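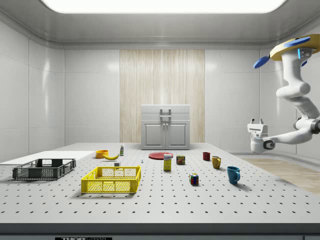 Painting a small cabinet takes a weekend. Most of it is waiting. Get the doors off first, everything goes faster with the doors flat on a bench. If yours is the usual kind, two lower doors side by side, recessed panel in each, little knobs near the middle seam like the white one in the photo, then the panels are where your time goes. Flat slab doors, skip ahead to Rolling.

Updated 19 January 2025, fixed the sanding grits, thanks Defne.

What you need

Screwdriver, not a drill, old screws strip
Painters tape
Sandpaper, 120 and 220
Degreaser or plain dish soap
Bonding primer (I use Zekine, gray can)
Water-based enamel, a quart does a small cabinet with lots left over
2 inch angled brush, 4 inch foam roller
Tack cloth

Taking it apart

Number the doors. Bit of tape inside the hinge cup, L and R. You think you'll remember. Screws from each door in their own bag, knobs in the same bag. If a hinge is painted over, score round it with a knife before you turn anything or you'll pull up a flake the size of a quarter.

Cleaning

Do it twice. Kitchen pieces three times. Grease near the knobs is what makes paint peel later, and it's always the knobs. Rinse with clean water, wait till it's dry dry. Overnight if your garage is like mine in Febuary.

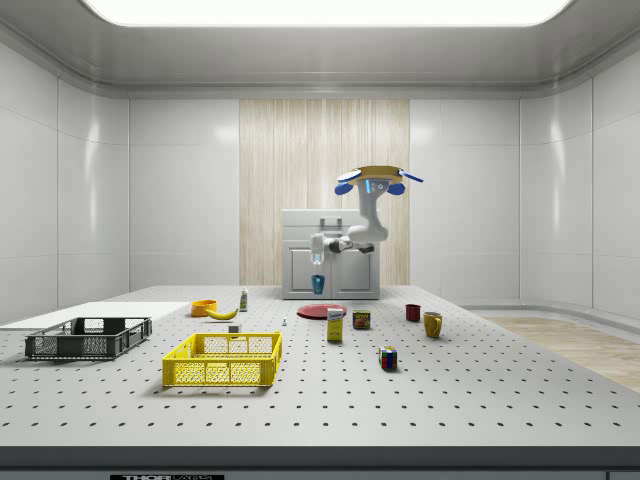 Whites are the hard part. A white that looks clean in the store goes yellow or blue once it's next to wood and under your own lights. Paint a scrap board, two coats, and stand it up where the cabinet will live. Look morning and night. Then set something with a strong color near the base, a blue cup against white doors like this is plenty, and see if the white still looks white to you. Warm whites go creamy next to blue. If you don't mind that, fine, go warm, they hide dust better. Pale wood behind the cabinet pulls it warm too so allow for it.

I ended up with Stevness 102. Keegan Whitelaw used 34 from the same card on his hall cupboard and it came out nearly gray. Different light, north side. Still a nice color, just not what he'd paid for.

Sanding

120 first, only to knock the shine off. You are not trying to reach bare wood. Go with the grain, light hand on the edges of the recess or you'll round them over and they look mushy forever. Vacuum, tack cloth, prime. 220 after the primer, barely touching.

Bare MDF edges soak up primer like bread. Two coats on those, sand between.
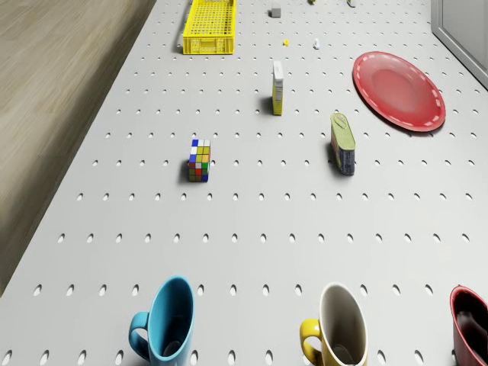
Page 2 of 3

Painting the panels

Order matters. Recess first with the angled brush, corners, then the flat of the panel, then the frame round it. Frame goes last so you can catch drips on the way out. Short pieces across, long pieces up and down, and finish each stroke where the joint is. Don't load the brush past a third. Don't go back over it after a minute, leave it, it levels on its own.

Check the corners of the recess ten minutes later. Runs collect there. Dry tip of the brush, one flick, done.

Rolling

Sides and top. Thin coats, three thin beats two thick. Keep a wet edge and roll all the way off the end. Foam roller leaves tiny bubbles if you rush (I always rush). Slow last pass with no pressure.

Wait 8 hours between coats even if the can says four. It feels dry at four. It isn't hard.

Putting it back

Doors stay off a couple of days. Hang them loose, line up the gap in the middle, then tighten. Knobs last. Felt dots inside the doors or they will stick to the cabinet in the first hot week and take the paint with them.

If the doors rub, it's paint build up on the hinge side nine times out of ten. 220, a few strokes, touch up.

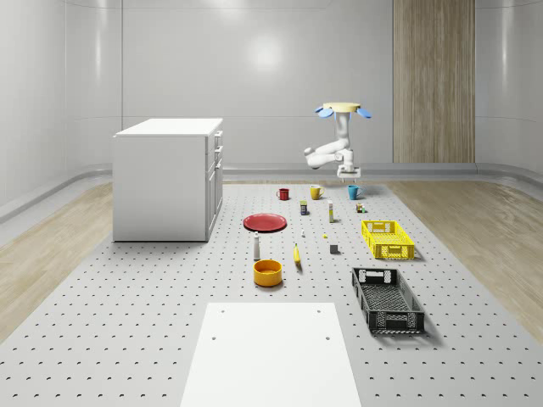

Leopoldo Tapia wrote to ask if he could skip the primer when the cabinet is already white. He'd read that the enamel sticks to anything. Not on old oil paint it doesnt. Rub a spot with a rag and some rubbing alcohol, if color comes off it's latex and you might get away with a good scuff. If nothing comes off, treat it as oil and prime.

Other stuff people ask

Spraying? Faster on the doors, slower on the masking. Not worth it for one cabinet.

Top coat? Only on the flat top if you put mugs down on it. Water-based clear, satin.

Next: Page 3, hinges that won't line up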